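Costudano Bottles: notes on sorting small pill bottles into containers

README and data card, version of 2020-02-29

What is in this package

Costudano Bottles is a table of written records about one household activity: pill bottles stand or lie on a work table, and they have to go into containers. The package has 1,565 records. Each record is one line of text, and it says which bottle was concerned, where it was at the beginning, where it was at the end, and if it stood or lay in both moments.

We made the records in Pleltevau, in one room, with the same stock of bottles during all the work. The first records are from May and they are the least regular ones. Please read the part "Known problems" before you count anything with them.

Files

records.csv, the main table
bottles.csv, one line for each bottle
containers.csv, one line for each container
words.txt, the list of allowed words for color and position
changes.txt, what was corrected and when

All files are plain text in UTF-8. The separator is the semicolon. If your spreadsheet opens everything in one column, choose the semicolon by hand during the import.

The bottles

The stock has 12 bottles. All of them have a white cap. The bodies are of several colors, and amber is the most frequent. We did not remove the caps during the records, but loose caps are listed separately in bottles.csv with the letter C before the number, as they also may be sorted.

The allowed words for the body color are amber, green, pink and pale. In the first version we had also "teal", "magenta", "whitish" and "orange", and two people working on the same bottle often chose two different words. Now teal and green are both green, magenta and pink are both pink. The word orange is reserved for the container, and a bottle is always amber, even if it looks very orange in strong light. 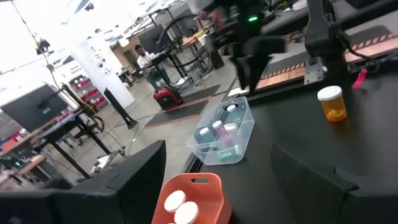 Green, pink and pale bottles in the clear bin, amber bottle standing beside it.

In a record for a layout of this kind, the bottles in the bin get the position "in clear" and the amber bottle gets "table". A bottle that leans a little against the wall or against its neighbor is still "standing". We write "lying" only when the side of the body touches the bottom of the container or the table. This rule is strict and it gives some surprising results in a full bin, where a bottle can lean very much and still be "standing" for us.

The containers

We use two names in the table, "clear" and "orange". Containers of the same color are not separated in the position column. If you need to separate them, use the column container_id, which refers to containers.csv.

The clear containers have transparent walls. It is easy to see what is inside from the side, but the colors mix when one bottle stands behind another. For this reason the color of the bottle was always taken from bottles.csv and never from a view through the wall. The orange containers do not let you see the contents from the side, so you must look from above.

The columns of records.csv

record_id: a number from 1 to 1565, without gaps.
bottle_id: the number from bottles.csv. A loose cap has the letter C.
start_place: table, clear or orange.
start_pose: standing or lying.
end_place: same words as start_place.
end_pose: same words as start_pose.
container_id: empty if the bottle ended on the table.
neighbors: how many other bottles were in the same container at the end.
remark: free text, mostly empty.

The column neighbors was added late. It is filled for all records except 216 of the oldest ones, where we could not find it again from our notes. In these lines the field is empty. It does not mean zero. Zero is written as 0.

The sorting rules

Three rules were used. Rule A says that every bottle goes to one container, the color has no importance. Rule B says that amber bottles go to the orange container and all others go to the clear one. Rule C is the same as rule B with the containers exchanged. The rule is not a column, it is the first letter in the remark. We know this is not elegant. It will be a real column in the next version.

A layout begins when the bottles are put on the table in free order. It is allowed that a container already has one or more bottles at the start, and then these bottles have start_place "clear" or "orange" as usual. Other things on the table, for example a plant, are not recorded. 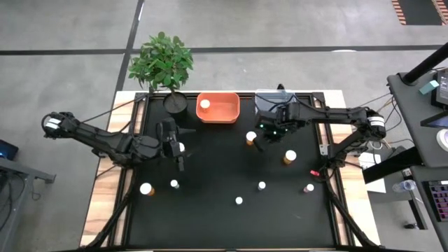
Thakur, after reading the draft of this card, objected to the last rule and wrote that a plant pot beside the container changes how easily a hand can come to it, so it should have its own column with yes or no. We think this is correct. We cannot add it for the old records in an honest way, because our notes did not mention such objects at all. For the next version there will be a column "beside", with free text.

In the same message Thakur asked if amber bottles of different size have different numbers. Yes, they do. The size is in bottles.csv as small or large, and we did not measure the bottles in any unit.

Known problems

33 records have the same start and end place. They are not errors. The bottle was taken, put back, and the layout was stopped. If you study only finished sorting, remove them with a comparison of start_place and end_place.

The word "lying" was used too freely in the May records. We corrected the clear cases, and they are listed in changes.txt. The doubtful ones keep the old word and have "pose?" in the remark.

Loose caps have a pose in the table, but please ignore it. The two words do not make sense for a cap.

The amber bottles are used more often than the others. A count by color shows mostly our stock and should not be read as a preference.

Labels and contents

The table has no information about the contents of any bottle, no names and no text from labels. Some bottles have tablets inside and some records mention the sound when the bottle falls over. Please do not use the table for any question of medicine.

Checking the table

We checked the lines with Jirkon, our own small script, which looks for forbidden words and empty fields. It is not in the package. The words that it accepts are exactly those in words.txt, so the same check can be repeated with any other tool.

Corrections

If you find a wrong line, send the record_id, the column and the value that you think is correct. Please do not send the complete table back. Accepted corrections are written in changes.txt with the old value and the new value, and the record_id stays the same.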